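Kilian Holzer has been recording cloth folding since January, and he is blunt about how it goes. "Most of it is dull," he says. "You fold, you flatten it out, you fold again. By lunch your shoulders hurt."

Holzer runs collection for Dulla, a small project at Nidine that teaches a gripper to handle household fabric. The set stands at 2192 episodes, all of them driven by hand by one of 3 operators. He had planned to stop at 1000.

"At 1000 it could fold a cloth that was already square to the table," he says. "Turn the cloth a little and it grabbed air. So we kept going, and we started leaving the corners messy on purpose." 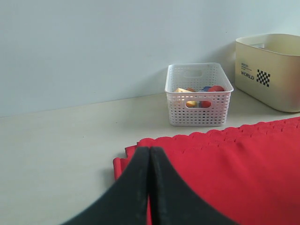
2 min read

The red cloth with the ruffled edge is the one he talks about most. A scalloped hem gives the fingers no straight line to follow, and new operators tend to pinch too much of it. Containers stay on the table during many of the recordings, a white basket of toy pieces among them. "A kitchen table has stuff on it," Holzer says. "I don't want a model that only knows bare tables."

He throws out about 51 episodes a month, mostly for hesitation. "If I stop and think for four seconds, the model learns to stop and think for four seconds. It doesn't know I was deciding something."

Failed grasps stay in if the operator recovers. That rule came from Endale, an earlier project where every slip was cut.

Towels are next, he says, once the new finger pads arrive.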